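Free fruit scheme to reach more workplaces in Mullholm

A scheme that puts free fruit in staff rooms and shared offices will be extended to 50 more workplaces from June, Mullholm Council has said.
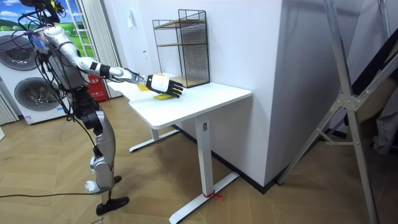

2 min read

The scheme began last year at six sites on the Kurneck estate. Employers pay for the fruit for the first month and the council meets the cost for the rest of the year. Deliveries are made before 8am by Baptiste, the greengrocer on Pekach Road, which already supplies the town's primary schools.

Firms with fewer than 124 staff can apply. They must have somewhere clean to put the fruit out and a food waste bin on the same floor. Businesses that share a building may send in a joint form. 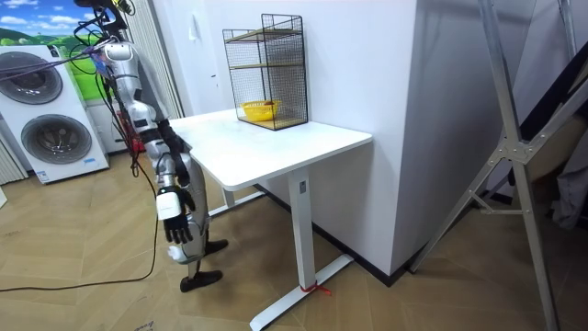 Public Health and Wellbeing Team, Mullholm Council

A survey at the end of the first year drew 1659 replies. Bananas were the most popular choice, followed by apples and pears. Many staff on early shifts asked for a second delivery later in the week, and this will be tried at the Kurneck sites over the summer.

Plums and soft fruit will be left out for now, as too many were thrown away.
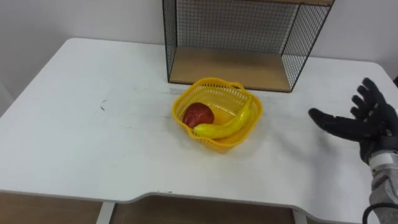 Apple and banana in a yellow basket

Forms are available from the council's front desk and at Pekach Road library. Places will be given in the order that forms arrive. Workplaces already in the scheme do not need to apply again.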